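Two hours at Drellness with somebody else's checkbook
10 April 2022

I went to the Drellness open house to find out what an arm costs. I came home knowing what a gripper costs, what the pads on a gripper cost, and what parking costs.

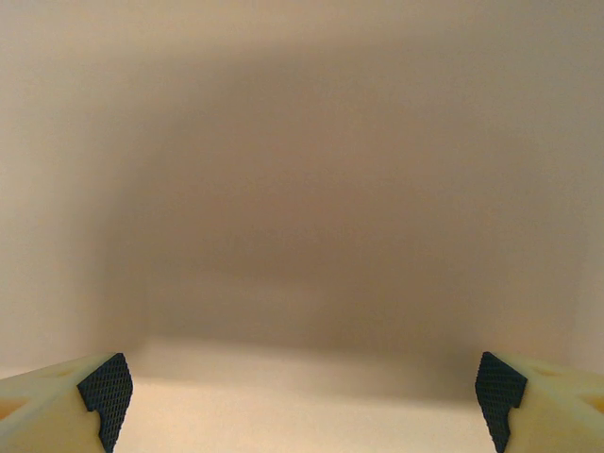 Our shop packs small parts into trays, and the plan for August is to let a machine do the dull end of it. The owner gave me a ceiling and told me to stay under it, in the voice he uses for the dog.

Folinero had the booth by the door and the better coffee. Their sales sheet lists the arm in large type and everything the arm needs in small type: stand, controller cable, mounting plate, two days of training. I asked about spare fingers. Printed ones are cheap, they said, and you can make your own if you have a printer and patience. Pads are the part to budget for. A pack of 8 is 1,153 dollars, and I asked twice in case the comma had wandered.

Wilau, one aisle over, sells pads singly and won't quote shipping until you give them a phone number. I gave them the shop's. Their demo cell was down for the first half hour, and the rep filled the time with a talk on uptime.

The best stop was Huerta, who don't sell arms at all. They rent them, four months minimum, wrist camera included, and they'll take a box of your own parts and try them before you sign. The catch is a 50 percent deposit and a waiting list. I asked how long the list was and got a very nice brochure.

What I'm putting in the request: a rental for the first four months, a line for pads, a line for wiring (no booth would talk about wiring), and a week of our own time to set it up, which the owner will cross out. The fence is still an open item. Folinero says we need one, Wilau says it depends, and our insurance agent hasn't called back.

Lunch was a wrap. Parking was 4 dollars an hour and I've kept the receipt.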